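El cajón de los juegos y la partida del miércoles

Llevo semanas queriendo escribir sobre esto y siempre se me cruza otra cosa, pero hoy tengo café recién hecho y la casa en silencio, así que allá voy: he vuelto a los juegos de mesa. Y he vuelto con ganas, con unas ganas que no recordaba desde los catorce años, cuando mi primo y yo nos tirábamos tardes enteras en el suelo del pasillo moviendo ejércitos de cartón.

La culpa la tiene Farkelness. No sé si lo conocéis (yo no había oído ni el nombre). Es un juego de cartas y regateo para tres o cuatro personas, ambientado en un puerto del norte donde todo el mundo debe dinero a todo el mundo. Trae 111 cartas, un mazo de rumores y un reglamento mal traducido que hay que leer con mucho cariño. La primera partida fue un desastre maravilloso: pagamos las deudas al revés, olvidamos la marea por completo y acabó ganando Simin con 207 puntos, una barbaridad imposible si se juega bien. ¡Qué risa, de verdad!

Lo que me tiene enganchada es el regateo. Puedes prometer lo que quieras y no estás obligada a cumplirlo, pero cada promesa rota se queda delante de ti, boca arriba, hasta el final de la partida. A la tercera ronda ya se ve quién es quién. Italo, por ejemplo, es la persona más formal que conozco y en Farkelness resulta un pirata sin remedio — me vendió dos veces el mismo cargamento de sal y yo se lo compré las dos.

También he cambiado de idea sobre las expansiones. Antes las quería todas. Ahora pienso que un juego pide diez o doce partidas antes de añadirle nada, porque es entre la quinta y la sexta cuando empiezas a ver los huecos del sistema y a meterte por ellos. La del faro, que tanta gente recomienda, la tengo aparcada hasta el otoño.
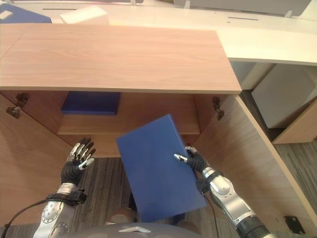
Hauwa opina que me equivoco, que el faro hay que meterlo desde el primer día porque sin él la marea apenas pinta nada y la partida se decide en el mercado. Me lo escribió a las once de la noche en un mensaje larguísimo, con una tabla de puntuaciones y todo. Puede que tenga razón en lo del mercado. Las últimas veces, quien se hizo pronto con la sal llegó al final muy cómodo, y mi récord personal, 248 puntos, salió exactamente así: sal, sal y más sal.

He estado probando una variante casera para arreglarlo. Cada vez que alguien compra sal, el precio sube una moneda y no baja hasta que entra un barco. Es un cambio chiquitito, pero la mesa se pone mucho más viva, la gente mira de pronto el pescado y las cuerdas, y hasta los rumores, que casi nunca jugábamos, empiezan a valer algo. Eso sí, con cuatro jugadores se alarga un poco y a Bastien le entra el sueño.

Si alguien quiere probar la variante, que la pruebe con tres y me cuente. Me interesa sobre todo saber si el barco debería entrar antes de la subasta o después, que en eso no nos ponemos de acuerdo. Yo voto por antes.

El miércoles que viene jugamos otra vez, y le toca a Italo repartir. Ya he avisado de que sal no le compro.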